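3.2 Packing of the deployable membrane

The Kadum drag sail is stowed in a drum mounted on the aft panel of the satellite and released at end of life to speed up re-entry. Earlier ground tests at Stundham used a regular Z-fold, for which the stowed volume can be worked out from the film thickness and the number of creases. The regular fold is slow to prepare and tends to set along the crease lines during long storage. We therefore compared it with irregular packing, in which the film is gathered by hand and pressed into the drum without a fixed pattern.

Contact between neighbouring layers was treated with the Engelhardt friction model, using a single coefficient for all surfaces. This is a coarse choice. Irregular piles contain contacts at many angles and load levels, and the model does not separate them.
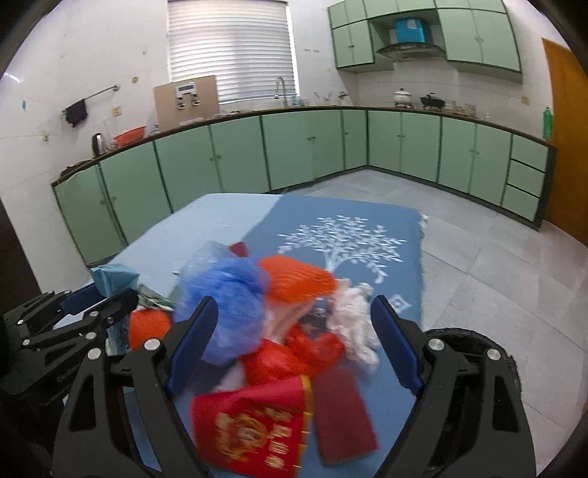
Figure 3. Pile of crumpled items between the open jaws of a hand-held gripper, with a blue mesh sponge and an orange quilted pouch.

Each packed drum was held at 50 °C before release in the Vumik vacuum chamber. Peak motor torque was recorded at the boom root. The solver was run for 2140 time steps per case, and a finer step changed the predicted peak torque by less than 2 per cent. Irregular packing gave a wider spread in torque than the Z-fold, mostly early in the release, when the outer layers were still bearing on the drum wall. Tears were found only near the corner grommets, and their behaviour under repeated loading is left to Section 4.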